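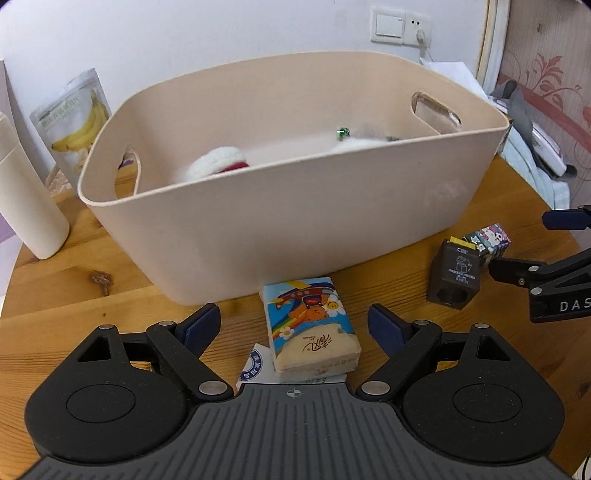
Ghazala Magsi writes to say that the word "bin" in our April item was unhelpful, and that three households on her stair took it to mean trash. She would like it called a tub from now on. She would also like to know why anyone puts tissues in with the toys, when everybody has tissues.

Fine. Tub. The rest of this item is about tubs.

For those who skipped April (the counter on our page says 221 of you opened it, which leaves plenty), the Talpur Street swap works like this. You fill one plastic tub with things you have stopped wanting, carry it to the hall, put it on a table and go home with somebody else's. The hope is that fluffy things move on to homes with a shortage of fluffy things. Last time 147 tubs came in and we are still finding places for the contents of two of them.

On the tissues, we side with the tissues. A pack with a teddy bear and a rainbow on it is a perfectly good swap item, and it gets used up, a quality we have come to admire in an object. Small boxes are welcome too. Please leave them beside the tub or lay them on top of the soft stuff – anything with corners that goes in first will be found last, usually by a thumb.

Plush should be clean. Knitted and furry pieces shed on everything, so keep the white ones away from Grillesen's dog.

Tubs need handles you can get your fingers through. Scuffs are fine. Lids are not needed and have a way of going to Evport with the wrong family.

The next swap is on 22 May 2021, doors at ten. Write your name on the underside of the tub if you want it back, and come for it before we lock up.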